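Mon 22 May

Cherry tomato sort, tray 2 of the Kurnaldale mix. Continues from tray 1 (K. Benedetti's sheet, same numbering).

Tare on the small scale rechecked before start, no drift. Tray 2 net 328 g as received. One split fruit removed and weighed out separately. Remainder held on the bench for 60 min before grading so both trays start from the same point.

Color classes as in November: green, yellow-orange, orange, red, brown-red. The old sheet had "dark red" folded into red. I have split it out again. Drorwood and Fetby fruit overlap badly at that end, and the merged class hid it. Tray 1 will need regrading for this, see Katia.

Subsample for the plate check taken from the middle of the tray. Floral plate used, the plain one is still in the cold room. The pink border does not matter for grading by eye, but keep fruit in the center if color is to be compared later.

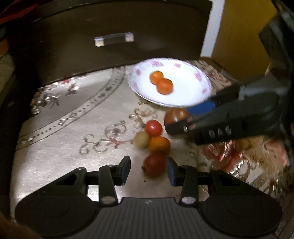 Orange fruit go on the plate first, then the reds, green last. Borderline orange/yellow-orange: grade on the shoulder, ignore the highlight. The patterned cloth is too shiny for this under the ceiling light. Try the matte gray one next time.

Class weights to be entered after regrade. Marchetti tray not opened.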